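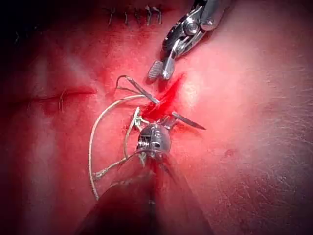
Wrist camera, jaws slightly open over the work. The dark blur at the bottom is typical for this view.

Recording suturing demonstrations for a learning policy

Last updated: July

This page covers how we record interrupted-stitch demonstrations on the Plullcombe bench, from setting up the pad to closing the file. It assumes you can already drive the arms and tie a knot with them. If you can't, spend a few sessions on practice pads first and leave the recorder off.

The current set has 293 accepted demonstrations. Each one is a single stitch: pick up the needle, pass it through both edges, pull through, tie, trim. We used to record a whole incision as one file and cut it up later. The cutting took longer than the sewing.

Before you start

Fix the pad down at all four corners. If it slides when you pull thread, the arm motion in the log will be compensating for the slide and the policy will learn that too.

Turn on the light and leave it alone for the session. A wet surface throws bright spots into the fixed camera, and they move whenever the lamp does.

Start Trình and check that you have a live picture from every camera. The wrist view is the one people forget. Open and close the jaws once while watching it. You should see the tips move without a noticeable delay. Then check that joint positions, jaw angle and pedal state are being written. A file with video and no pedal state can't be used.

Run the clock check. If any camera is more than 20 milliseconds off the arm log, restart Trình and run it again.

Recording a stitch

1. Bring the arm to the start pose and hold still. Press the pedal to begin. Keep still for a moment longer so there is a clean beginning.

2. Pick up the needle and settle your grip before you approach the tissue. If you need to regrasp, do it. Regrasps are useful and we keep them.

3. Pass the needle at a steady speed. Don't slow down for the camera.

4. Pull the thread through and watch where the long end goes. It should stay out from under the jaws.

5. Tie the knot and stop. Mark the end of the tie with the second pedal.

6. Trim the tails, return to the start pose and press the first pedal to close the file.

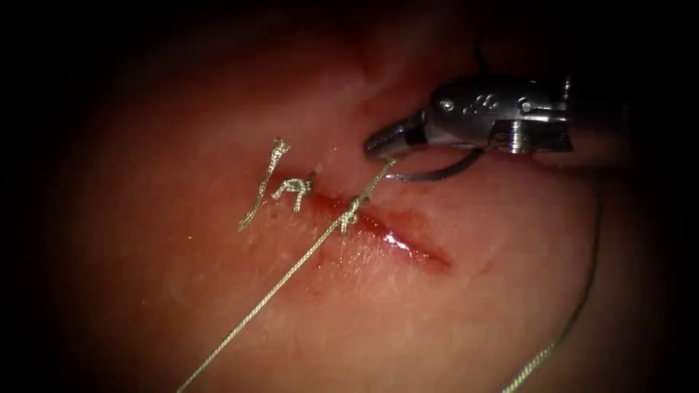

Fixed camera. The first knot is trimmed; the second still has its long strand, running up to the needle.

The tie and the trim get separate marks because we train them as separate skills. With a state like the one in the fixed camera picture, the label is "tied, not trimmed", whatever the operator plans to do next. Label what the cameras show.

Loose thread on the pad is allowed. Leave it where it is during a recording, and write "loose thread" in the notes field. Clear it between files if it is in the way, but keep some files with it present. Our first policy had only seen tidy pads and it would reach for any stray length it came across.

Which files to keep

Keep slow ones. Keep missed first passes if you recover within the same file, and tag them "recovery". We have 17 of these and would like a lot more.

Throw out anything where a hand enters the workspace, where the pad comes loose, or where a camera drops. Don't delete them yourself. Tag them "reject" and the nightly job on Serkau moves them.

Watch every file once from the wrist view before you accept it. Things that look fine from the fixed camera can be hidden up close, usually behind a gripper finger. If you can't see the jaw tips at the moment the needle enters, tag the file "occluded". It can still be used for training with the fixed view.

Swapping pads

We use Drirketti pads, and we change to a fresh one after 4 incisions. Write the pad number in the session header. Old puncture marks are a strong cue to where the next stitch should go, so a held-out pad must never share a number with a training pad.

Comments

padcutter
Do you keep the part after the trim where the arm goes back to the start pose? Ours learned to leave early.

Reply from the bench
We keep it in the file and mask it out for training. The end mark on the tie helps.

lefthand_throw
Clock check was failing here every morning until we let the cameras warm up before starting the recorder. Might be worth adding to the setup part.

kelp22
Is the notes field free text or do you have a fixed list? We went with free text and ended up with five spellings of occluded.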